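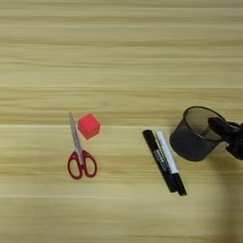 Danura Sewing School started with a run of crooked curtains and a rented room above a hardware shop in Relton. Eleven years on we're in a proper space on the ground floor, with good light, a kettle that's always going and a timetable that fills up faster than we'd ever have guessed. We teach people to make, mend and alter their own clothes, and we love it as much now as we did at the start! Most first lessons begin well away from a sewing machine, at a pale wooden table with a pair of scissors, learning how to cut a straight line and then a curved one. It sounds like kindergarten, but good cutting saves hours of swearing later on.

## Who comes along

All sorts. We get teenagers who want to rework op shop finds, new parents with a baby quilt in mind, retirees who last sewed in high school home ec, and plenty of people who own a machine that has never come out of its box. (Bring it! We'll help you thread it.) You don't need to be neat or patient or good at maths. If you can read a tape measure you're ready, and if you can't, that's covered in week one.

Our classes are small on purpose. There are 2 teachers in the room for every beginner session, so when your bobbin turns into a bird's nest there's always a free pair of hands.

## What we teach

The beginner course runs over a school term. You'll make a drawstring bag, a cushion cover with a zip, and then a garment of your choice - usually pyjama pants, although we've had a few brave souls go straight for a shirt with a collar. After that you can move on to fitting, pattern drafting or tailoring, or just book into open studio and work on whatever you like.

Mending has become our favourite thing to teach. We do darning, patching, zip replacements, and taking up jeans so the original hem stays on. Wuisan, our monthly mending night, is free and open to everyone. It starts at 6.30 pm and goes until the last sock is done. Last October we wrote up the running total on the whiteboard and it had reached 1,240 mended items, among them a tent, a very old teddy and more school jumpers than we care to remember.

## Piso, our fabric library

Piso lives in the back corner and takes up more of it every month. People drop off fabric they'll never use, and other people take it home for the price of a gold coin. We're after cotton, linen, wool and denim in pieces of a metre or more. Please wash it first, and pin a note to it if you know what it is. Buttons and zips are welcome too, in any colour and any state of tangle.

## Where to find us

We're a short walk from Relton station, on the same side as the bakery. The front door is level with the footpath and there's room at the tables for wheelchairs and prams. Street parking is free after 5 pm, but the spots go quickly on mending nights.

If you'd like to have a look before you book, come by during open studio. Someone will show you the machines, talk you through the courses and very likely ask what you think of the lining they've just picked out.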